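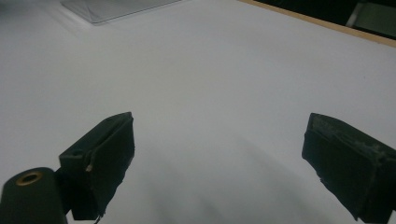
Open grip over the white table

Hi all! I'm teaching by hand with the gripper tool, and the clear plastic tray keeps beating me. I've recorded 90 tries and the robot still closes too early. Do I need more, or different ones?
Maëlys Boyer 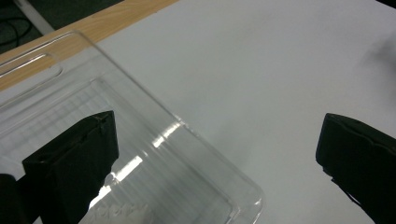
Teaching by demonstration

Oh, I feel for you, clear trays are a pain (all that glare along the rim!). Go slower, and start from six different spots with the fingers wide open. I'd throw out any try where you hesitated, too.
Aleksi Leinonen

More data. Worked for me on the Skukari.
Romain Tanguy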